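Trelleck gripper kit, worth it?

ctosh
Hi all! I've had the Trelleck hand-held kit since Thursday and I'm smitten (my husband less so, at 79 dollars). Went together in one evening, screws and all.

gillies_26
Glad you like it, Catherine, but I disagree. Mine had play in the hinge after some 60 grabs, and Plidelport wouldn't swap it.

ctosh
Oh no, sorry to hear it! Mine's still snug. Dark fingers, just above the table:
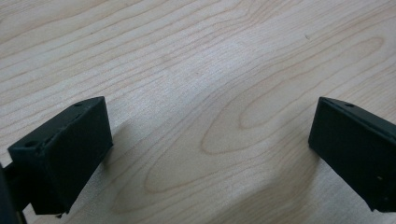

maplehill
Does the kit come with spare fingers?

gillies_26
One pair only. Extras are sold separately.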